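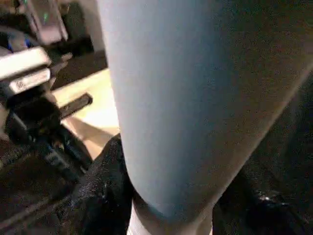 Week 7: Wrist Cameras, Thin Walls and Taking Your Time

Welcome back, everybody, and thank you for leaving the lab in such good shape after the last session. This week we are picking up where the Doleck exercise left us, which was picking up solid blocks, and moving on to something a good deal fussier. We will be gripping thin edges, and we will be doing it with the wrist view as our main source of information. Please read these notes before you come in, even if it is only over breakfast, because the lab time goes fast once the arms are switched on.

What the wrist camera is good for

The wrist camera rides along with the gripper, so it always shows you the place you are about to touch. That is a lovely thing to have. The price you pay is that it has very little idea of the wider room. When the arm swings around between tasks, one near object can fill most of the view, and anything close by smears while the wrist is moving. Several of you asked in your Zisum write-ups whether you should throw those moments out. Please keep them! Mark them as "transit" in your log and carry on. We will need them in November when we talk about how a program can tell that it has lost sight of its target.

Gripping a thin wall

A block forgives you. If you come in a little to the left, the fingers push it over and close on it anyway. A fixed divider won't move out of your way like that, so you have to bring one finger down on each side of it and keep the fingers level as you go.

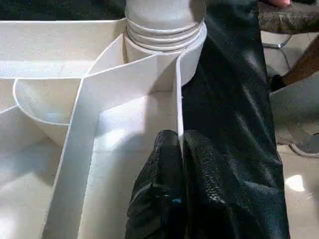

Open the fingers wider than you think you need, line up the gap with the top edge of the wall, and only then start to lower. Close slowly. Padded fingers have a bit of give in them, which helps, but if one pad meets the plastic well before the other you will bend the wall and your force reading will jump. Stop, open, shift over, try again. There is no prize for speed this week.

A word about shiny material. Glossy plastic throws back bright streaks that slide around as the camera moves, and our edge finder loves to mistake a streak for an edge. Check its guess with your own eyes before you close.

For your logs

Each team should record 18 attempts, good and bad, using the Skelteck sheet. Cap each recording at 3000 frames, and write a note of up to 500 words on what went wrong most often. The optional reading is the Cardoso handout, sections on contact and slip. Drop your notes in the course folder before the next lab.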